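Section 5. Laying the place setting

Read section 4 first if the table isn't up yet. This bit assumes the top is wiped, dry and where you want it.

Written for the Skevell flat at Burkton, works for any of the lets. Dec 27, 2019 version, bin the older sheet. Questions to Kaisu Tuominen, not the front desk.

What you need

One tray, red, the rectangular one with the raised rim.
One plate, black, round.
One fork, pale yellow-tan handle.
One spoon, blue handle.
The potted plant.
Dry cloth. Second dry cloth.

All from the Atton box, shelf 14. If the box is short, write it on the lid and carry on with what you've got. Don't borrow from another flat, we never get it back.

5.1 Before you start

1. Wash hands. Dry them properly, black plates show every thumb.
2. Wipe the table along the planks, end to end. Going across just pushes crumbs into the joins.
3. Check the tray underneath for grit. Grit scratches wood.
4. Plate, fork, spoon: hold each up to the window. Smears go back in the sink.

CAUTION: No wet cloth left on the butcher block. Not even for five minutes. Rings come up grey and sanding them out cost us 299 last April, plus the flat was off the list while the oil dried.

5.2 Plant

5. Plant goes down first, in a back corner. Pot fully on the wood, not hanging over the edge.
6. Let the leaves lean outwards, away from the food.
7. Water it at the sink, let it drain, then bring it back. Never water on the table.

Note: pick off dead bits before it goes down, not after. They get eveywhere.

5.3 Tray

8. Tray near the front, to one side. Leave the other side clear for a jug or a laptop or whatever the guest brings.
9. A slight turn is fine. Dead straight looks like a canteen.
10. Press each corner. If it rocks, turn it round and try again. Still rocks, swap it.

5.4 Plate and cutlery

11. Plate on the left and middle of the tray, flat, inside the rim all the way round.
12. Fork to the right of the plate, head towards the back of the table.
13. Spoon to the right of the fork, same way up.
14. Handles can come close together at the bottom, but keep them on the tray.

Yes, fork and spoon both on the right. Raimo Heinonen wants it that way in all the lets, it leaves the plate room to sit over to the left. Formal dinners are different, see section 7.
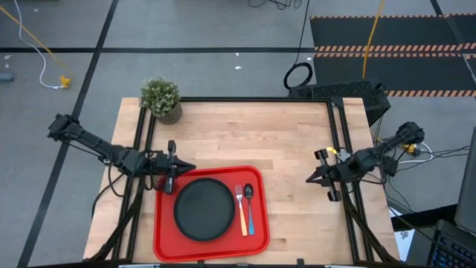
Fig. 5. Single setting on the red tray, plant in the back corner.

Check yours against Fig. 5 before moving on. Plate empty, spoon outside the fork, rest of the wood bare. If the guest has asked for a napkin, fold it once and lay it on the plate. No rings, no ribbon.

CAUTION: Don't pick the tray up by one side once it's laid. The plate slides. Two hands, short edges, keep it level. Anything more than a few steps, take the plate off first.

5.5 Changing things about

Left-handed guest: mirror the lot. Plate to the right, fork next to it, spoon on the outside.

Soup: bowl on top of the plate, nothing else moves.

Two people: second tray on the clear side, same layout. Plant stays put unless elbows are going to hit it, then windowsill.

Small child: skip the fork, spoon only. Plant off the table alltogether.

5.6 Clearing away

15. Cutlery off first, then plate, then tray.
16. Hand wash all of it. Soft sponge. No scourer on the black plate, it takes the matt finish off and leaves shiny patches.
17. Don't leave the fork or spoon soaking. Quick wash, rinse, dry.
18. Wipe the tray inside the rim, that's where the sugar sits.
19. Wipe and dry the table. Run a hand over it. Sticky means do it again.
20. Everything back in the Atton box, plate wrapped in the second cloth, cutlery on top.

Note: the plant stays out. It hates the cupboard.

Replacements

Tray, plate and cutlery on the Bragança order, stock line 2,735. Quote the line and the colour or they send white. Chipped plates out of use straight away, even a small chip on the underside.

Table oil is on a separate order, see section 6.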